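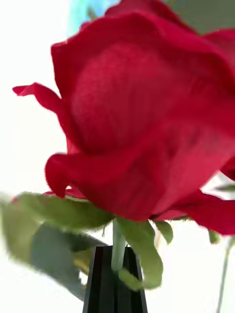
Wrist camera view, single rose in black holder, flower handling set.

Home | Projects | Minutes | Contact

Stullalden project, data collection meeting
4 June 2020
Present: Torben Lenz (chair), Karine Penner, Edin Babić, Colton Cloutier (notes)
Apologies: Carter Desjardins

1. Previous minutes
Accepted with one correction. The spare gripper pads were ordered by Edin, not Colton.

2. Episode count
Karine reported 2606 episodes recorded on the flower handling set, of which 1560 have been checked and labeled. 41 were thrown out for dropped camera data. The target for July is another 800. Torben asked that rejected episodes be kept in a separate folder and not deleted.

3. Wrist camera
Edin went over the blur in close views. When the arm moves near a bloom, the leaves and outer petals smear and the background washes out to white. He wants a shorter exposure and a slower final approach. Colton said slowing the approach would change the demonstrations and that the two kinds should not be mixed without a tag. Agreed to add a speed field to the episode log.

4. Labels
The stem is often a small part of the wrist view, with the bloom taking up most of it. Karine's labelers have been marking the grasp point on the stem just under the flower head. Two of them mark it lower, at the top of the holder. Karine to write one rule and send it to Iltex before the next batch goes out.

5. Variety
Torben thinks there are too many red roses against pale backgrounds. Petrenko can supply other colors and some flowers with thicker stems. Edin asked for a darker backdrop as well. No decision on the backdrop.

6. Operators
Carter sent a note asking for shorter shifts at the controls. Agreed, starting with the next batch.

Actions
Edin: exposure test, speed field
Karine: grasp point rule
Torben: order from Petrenko
Colton: folder for rejected episodes

Last updated: after corrections from K. Penner
0 comments | 3 shares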